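4 Meldungen in der Artendatenbank anlegen und prüfen

Dieser Abschnitt gilt für Geloneo ab Programmstand Mai. Sie benötigen ein Konto mit dem Recht "Erfassen". Wer nur lesen darf, sieht die Schaltfläche "Neuer Fund" nicht.

4.1 Neuen Fund eintragen

1. Melden Sie sich an und öffnen Sie den Bereich "Funde".
2. Wählen Sie das Gebiet aus. Voreingestellt ist das zuletzt benutzte Gebiet, zum Beispiel Trindarbridge.
3. Klicken Sie auf "Neuer Fund". Es öffnet sich ein leeres Formular.
4. Geben Sie im Feld "Art" mindestens die ersten Buchstaben des wissenschaftlichen Namens ein und übernehmen Sie einen Eintrag aus der Vorschlagsliste. Deutsche Namen werden ebenfalls gefunden, gespeichert wird aber immer der wissenschaftliche Name.
5. Tragen Sie Funddatum und Fundort ein. Koordinaten können Sie eintippen oder mit einem Klick auf die Karte setzen.
6. Wählen Sie den Nachweistyp: Sichtung, Totfund, Spur, Ruf oder Beleg.
7. Klicken Sie auf "Speichern". Der Fund erhält den Status "ungeprüft".

Hinweis: Freitext im Feld "Art" wird nicht angenommen. Fehlt eine Art in der Liste, verwenden Sie die Gattung und schreiben Sie den vermuteten Artnamen in das Feld "Bemerkung". Die Referenzliste Setiawan umfasst derzeit 369 Taxa und wird zweimal im Jahr ergänzt.

Achtung: Funde geschützter Arten werden nach dem Speichern nur noch gerastert angezeigt. Die genaue Lage bleibt in der Datenbank erhalten, ist aber nur für Prüfer sichtbar. Kontrollieren Sie die Koordinaten deshalb vor dem Speichern.

4.2 Fund prüfen

Für die Prüfung sind zwei Personen vorgesehen. Wer den Fund eingetragen hat, kann ihn nicht selbst freigeben.

1. Öffnen Sie "Funde" und setzen Sie den Filter auf "ungeprüft".
2. Öffnen Sie den Datensatz und gehen Sie auf die Registerkarte "Bilder".
3. Blättern Sie mit den Pfeiltasten durch die Ansichten.
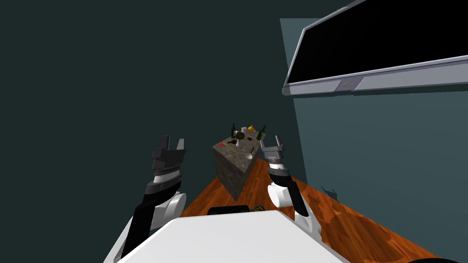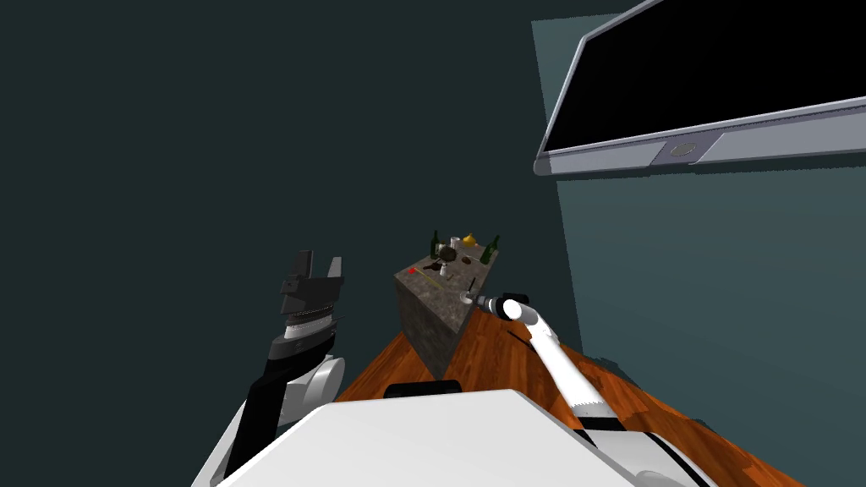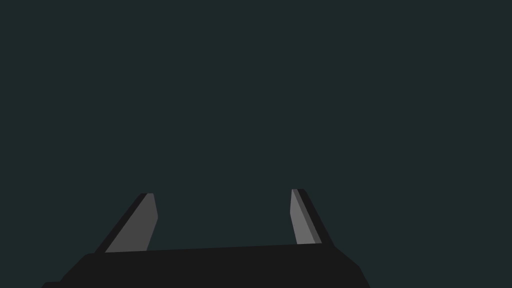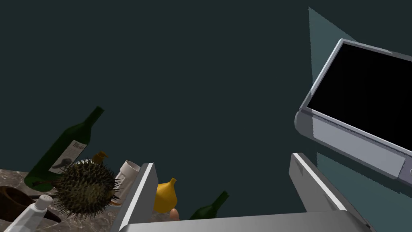

Bei der Prüfung, so eine Rückmeldung aus der Anwendung, gehe leicht unter, dass der Filter "ungeprüft" nur das gerade gewählte Gebiet erfasst; wer mehrere Gebiete betreue, müsse vorher auf "Alle Gebiete" umstellen, sonst blieben Datensätze liegen. Das ist richtig. Die Gebietsauswahl wird beim Abmelden nicht zurückgesetzt.

4. Vergleichen Sie Art, Datum und Fundort mit den Angaben im Feld "Bemerkung".
5. Setzen Sie den Status auf "bestätigt", "zweifelhaft" oder "abgelehnt". Bei den beiden letzten ist eine Begründung Pflicht.
6. Klicken Sie auf "Übernehmen". Der nächste Datensatz der Liste wird geladen.

Hinweis: Ein bestätigter Fund lässt sich nur noch durch die Gebietsleitung ändern. Die frühere Fassung bleibt unter "Verlauf" einsehbar.

4.3 Daten ausgeben

Über "Ausgabe" erzeugen Sie eine Tabelle im Format CSV. Enthalten sind nur bestätigte Funde. Mit dem Zusatzmodul Faretti steht außerdem eine Kartenausgabe zur Verfügung.

1. Stellen Sie Gebiet und Zeitraum ein.
2. Wählen Sie die Spalten. Die Spalten "Art", "Datum" und "Raster" sind fest und können nicht abgewählt werden.
3. Klicken Sie auf "Datei erzeugen". Bei großen Gebieten kann der Vorgang über 6 Minuten dauern. Schließen Sie das Fenster in dieser Zeit nicht.

Achtung: Beim Öffnen in einer Tabellenkalkulation werden Koordinaten mit Dezimalpunkt unter Umständen als Datum gelesen. Importieren Sie die Koordinatenspalten als Text.

Fehlermeldung "Taxon gesperrt": Der Name wurde in der Referenzliste durch einen anderen ersetzt. Öffnen Sie den Datensatz, klicken Sie auf "Synonym auflösen" und speichern Sie erneut.

Stand: 2024-08-27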